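Stetlow Small Business Forum > Starting Up > Events and Shows

Topic: Taking a stand at the Stetlow start-up fair, worth it or not?

marrowfat
Joined: March
Posts: 18

Right, been offered a stand at the start-up fair and need to say yes or no by tomorrow. 477 quid plus VAT for the smallest pitch. That gets you a table, two chairs and a name board. Power is extra (85). Wifi is "available", whatever that means.

I do bookkeeping for trades, mostly plumbers and sparks, one roofer who pays late. Been going eighteen months. Never done a show. Anybody had a stand there before and did it pay for itself?

coldharbour_lane

Did it last year. Short answer no. Long answer, depends what you sell. I do printed workwear so I was hoping for people just starting out who need ten polos and a fleece. What I got was other stallholders coming round trying to sell me things. Insurance, payroll, a bloke with a coaching programme. Took one order on the day and it was from the woman on the next table.

Would not pay for power again either. Laptop battery lasted fine.

PennyWhistle

Disagree with the above. I had a stand same year and picked up three clients, two of which are still with me. You have to work at it though, coldharbour I remember your stand and you were sat behind the table on your phone most of the afternoon!!

coldharbour_lane

Bit much. I was taking calls from customers. You know, the ones I already had.

PennyWhistle

Fair enough, sorry. Point stands tho. Get in front of the table. And bring something people can pick up.

marrowfat

What do I bring for bookkeeping, a receipt?

gatepost77

Shoebox full of receipts with a sign on it saying IS THIS YOU. I'm serious. Would of stopped me dead when I was sole trader.

On the money. 477 is the stand. Then add parking, leaflets, a day not earning, and a banner if you haven't got one. Mine came to more than double what I'd put down for it. What's one client worth to you over a year? If two of them covers it then go, if you need ten then don't.

marrowfat

One decent client covers it with a bit over. So on paper it's a yes. Just don't want to stand there like a lemon for seven hours.

Old Tavance

Go as a visitor first. Its free. Walk round, see who's there, go to the talks, have your cards in your pocket. Then do a stand next year if it looks right. Don't know why everyone is in such a hurry to hand over money in their first two years.

PennyWhistle

Because by next year he's lost a year of clients? Visitors get five minutes with people. Stallholders get the list of everyone who registered, that alone was worth it for me.

Old Tavance

Do they though. Last I heard you only get names of people who ticked the box, and hardly anyone ticks the box.

PennyWhistle

I got 101 names. Emailed all of them the same week. Nine replied. So no not amazing but not nothing.

coldharbour_lane

I never got a list at all. Was that in the price??

PennyWhistle

You had to ask for it by email after. It was in the pack.

coldharbour_lane

Marvellous.

gatepost77

Anyone know who's opening it this year? And is the programme out, the link on the council page is dead for me. The local business round-up had a bit on the fair, pasting it here as the page is a pain on a phone.

Stetlow business round-up: stands going, talks added

Bookings for the start-up fair are open until the end of the month, with the main hall nearly full and space left in the side room. Doors open to exhibitors at 7.30am and to visitors at 9.30am. Anyone who took a stand last year should have had an early booking email. If yours went astray, ring the office and quote your old stand number.
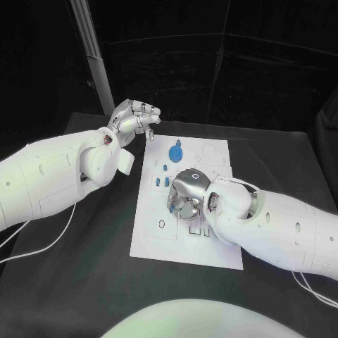
Tin-yau Shek
Business Editor

Talks this year run in the upstairs room and are half an hour each, with time for questions. Topics so far are first-year tax, taking on your first member of staff, renting a unit, and getting paid on time. Two local firms, Remotach and Uniyal, are putting up prizes for the pitching session, which is open to any business under three years old. Entries are by form only and close at noon the day before.

Exhibitors are asked to keep to their own pitch and to leave the fire doors clear. Packing up before 4pm is not allowed.

gatepost77

That's all of it. Nothing on who's opening.

marrowfat

Cheers for that. Didn't know about the pitching thing. Has anyone done it?

Old Tavance

Watched it. Three minutes each and a bell. Some of them were very good, some read off a sheet. Winner was a dog groomer with a van if I remember right.

nettlebed

Can I just say AVOID THE SIDE ROOM. I was in there two years back. People come in the front, go round the main hall, get a coffee, go home. We had a trickle. Ask for main hall and if they say it's full ask to go on the waiting list, somebody always drops out the week before.

PennyWhistle

Agree with nettlebed on this one. Near the coffee is best, near the door is cold.

coldharbour_lane

I was near the door. Explains a lot.

marrowfat

Ok rang them. Main hall has one left, it's on the end of a row by the stairs up to the talks. Same price. She's holding it til five today.

gatepost77

By the stairs with a tax talk on upstairs? And you're a bookkeeper? Take it.

Old Tavance

Even I would take that one. Still say skip the power.

marrowfat

Booked. No power. Now need a banner in a hurry, who does them round here that isn't daft money?

coldharbour_lane

Me, as it happens. PM sent. Bring your logo as a proper file please not a screenshot.

PennyWhistle

There you go coldharbour, the fair's got you a customer after all.

nettlebed

Marrowfat let us know how you get on. And take a flask, the queue for tea is dreadfull.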